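Home | Kitchen Play | Sinks | Play Food | Spare Parts | Delivery | Contact

Sero Play Sink in mint green

The Sero sink is a play kitchen sink for the table top. It is made for us by Enovow, and we have it in our shop since December. It needs no stand and no fixing to the wall, so you can put it on a low table and take it away again when the family wants to eat.

The main basin has a round drain, and beside it is a smaller basin for the brush and the soap bottle. The pale yellow dish rack sits on the back ledge, under the arch of the grey tap - it lifts out for cleaning. Cups, plates, fork and knife are in soft colours and belong to the set. The food is also included: tomato, onion, carrot, pea pod and a yellow fruit. The carrot and the onion come apart, so children can practise cutting before they wash.

The complete set has 28 parts. The small tank takes 300 ml of water, please do not fill above the line. Batteries are not included.

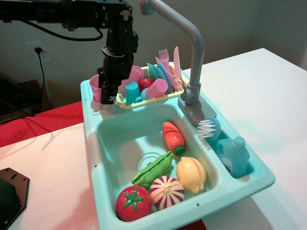
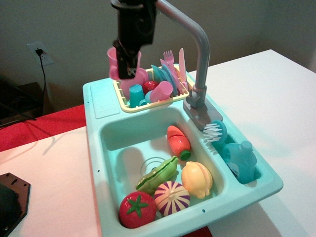 Keogh wrote to us that the rack is the part her children like the most, but that the cups should be dried with a cloth in the evening, otherwise water stays in the bottom. She also asked if the plates from the older Cenel set will fit in the slots. They fit, only the large Cenel plate is too wide.

Spare cups and plates can be ordered one by one. For the food we sell only the full bag. Wash all parts by hand in warm water, with a little mild soap, and do not put them in the dishwasher.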